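Crushed drink bottles with foreign labels: can I get the 10 cents or not?

Posted in Household > Recycling and rubbish

Femke Brouwer
Joined in January, 4 posts

I've got a recycling routine I'm fairly happy with, but I keep getting told different things about plastic water bottles and I'd like to hear from someone who has fed them into a machine, as opposed to someone who read about it on a council fridge magnet.

We get through a fair few bottles of water at work. Some come from the supermarket and some from a grocer near Stiltosmont that brings in its own stock, so the labels are in Chinese with a bit of English. My husband squashes every one of them flat because it saves room in the bag. My sister says squashing them means the machine can't read the barcode and you get nothing. The bloke at the Tetden depot told me squashed is fine. The sign on the wall right behind him said please do not crush. So which is it? 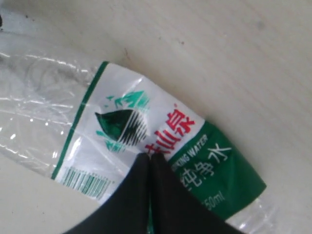 The other thing is the label itself. A neighbour told me you have to peel it off before recycling or the whole lot goes to landfill, and I have trouble believing that, given how many people would ever bother. And lids: on or off? I've been told both with great confidence.

I'm not trying to get rich on this, I'd just like to stop doing steps that make no difference.

Trevor Gill
Regular, 1058 posts

Your sister is mostly right and your husband is costing you ten cents a go. The machines read the barcode, and they also look at the shape on most models. A bottle with a bit of a dent goes through. One that's been wrung out like a dishcloth often gets spat back, particularly if the fold runs through the bars. I've had it happen plenty of times.

The bloke at Tetden isn't necessarily wrong either. If it's an over-the-counter depot where a person sorts them on a bench, they can turn the bottle over and find the code themselves. What they're after there is the refund marking, and that's where your imported ones might come unstuck. Anything sold legally in a refund state is meant to be registered and marked. Some importers do it with a little sticker. If you can't find the marking anywhere on the bottle, I wouldn't count on a refund, crushed or not. A barcode on its own proves nothing, every product has one.

DON'T peel the label if you want the refund. That's the part they read! Your neighbour has it backwards. If it's going in the kerbside bin you can leave it on as well. I've asked at two councils and neither wanted labels removed. I've also seen a blog post claiming it "doubles the value of the plastic", with no source for it at all, so make of that what you will.

Lids depend on where you are. My depot takes them on, my mother's council wants them off and in the red bin. Ring yours and ask, and don't go by the magnet because ours was years out of date.

Empty them properly too. A mouthful of water left in the bottom and the machine can knock it back on weight.

Meijer_Rulgate
New member, 3 posts

just chuck them in the yellow bin, life's too short. we squash ours and nobody has ever said anything

Femke Brouwer

Thanks Trevor. I went through the bag last night with my glasses on looking for the refund marking. The supermarket ones all have it. With the grocer's I could find it on some and not on others, and on the worst of the squashed ones I couldn't flatten the label out enough to say either way, so those are going in the yellow bin.

Still not convinced about the weight thing, as I've put one through with a good swig left in it and got my ten cents. Maybe the Rulgate machine is less fussy. Husband has been told to stop squashing and has asked where I plan to keep the bags.

Trevor Gill

Could be, they're not all the same model. Laundry?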